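Folding laundry on the bed, the quick way

Ok so this is how I do the clothes when there's a whole basket's worth and I want it done before dinner. Kyu-ri Sung asked me to write it up after I did her kids' stuff in November, so here goes. Typed fast, sorry.

What you need

A bed, made. Cover pulled flat. A folding board if you have one, any stiff flat thing works, I've used the lid off a storage box. Somewhere to put the finished pile. Good light.

Step 1. Make the bed first

Don't skip. Fold on top of rumpled sheets and everything comes out crooked, plus you lose socks in there. Pillows up at the headboard, cover smoothed down. Quilted cover is fine, better than fine, clothes don't slide around on it.

Step 2. Dump and sort

Tip it all out at one end. Big stuff first: blankets, towels, anything king size. Then shirts. Then pants. Small stuff last. Don't sort by person yet, Baptiste does it that way and he's always still going when I'm done. Sort by shape, then by person at the end.

Step 3. Blankets

Half, half again, then thirds. Put them on the far corner of the bed, they make the base of the pile. If a blanket won't sit flat give it one shake and start over, quicker than fighting it.

Step 4. T-shirts on the board

Front down, collar at the top of the board. Smooth it with the side of your hand. Left side in, sleeve back. Right side in, same. Bottom up to the collar. Done. Takes me 5 seconds on a good one, more on the long ones.
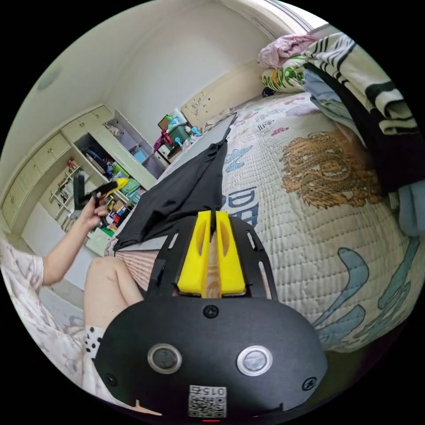 Dark shirts inside out, lint shows less and the print lasts longer. Turn them before they go on the board, not after, I always forget and have to redo it. Stretchy ones need a lighter hand or the neck goes wavy.

No board? Fold against your forearm. Same moves, just a bit sloppier.

Step 5. Pants and kids things

Pants in half the long way, tuck the pointy bit at the seat in, then thirds. Kids leggings just roll. Pajamas go top and bottom together in one bundle so nobody has to hunt at bedtime.

Step 6. Socks

Pair them flat on the bed, toes same direction, then fold over once. Don't ball them, it kills the elastic. Odd ones go in a bag and wait for next time. If they're still odd after 2 washes, dust rags.

Step 7. Piles by person

Now split it up. One pile each, heaviest at the bottom. Carry them straight to teh drawers. If you leave them on the bed they end up on the floor by morning, every time.

Couple of extras

Sit down for it if your back's bad, edge of the bed is the right height for most people.

Things wrinkled already? Hang those, don't fold them.

Towels I do in thirds but Imogen swears by rolling. Either's ok, just pick one so the shelf looks the same.

Fitted sheets are a seperate page, will get to it.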